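Barbridge should stop loaning out its teenagers. The club sent 2 of them to Morrison in July, and both have spent the season on the bench.
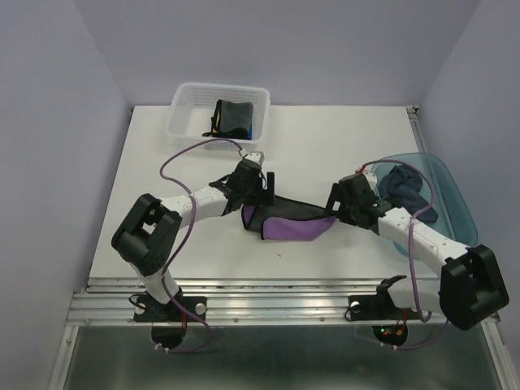
A loan only helps a player who gets minutes. Morrison has its own kids to bring along and no reason to favor ours. Training counts for little beside 90 minutes against grown men. A purple-and-black cloth pulled tight between two grippers gets more of a stretch than our left back has had since summer.

Keep them home and play them in the cup, where crowds rarely top 600 anyway.

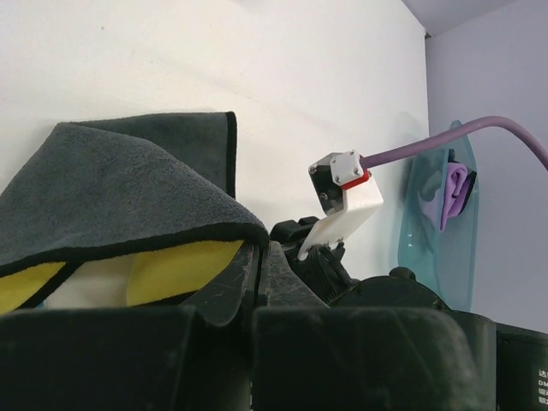
Jessie Strachan wrote in to disagree, saying a season away teaches a young player to live alone, and that matters too.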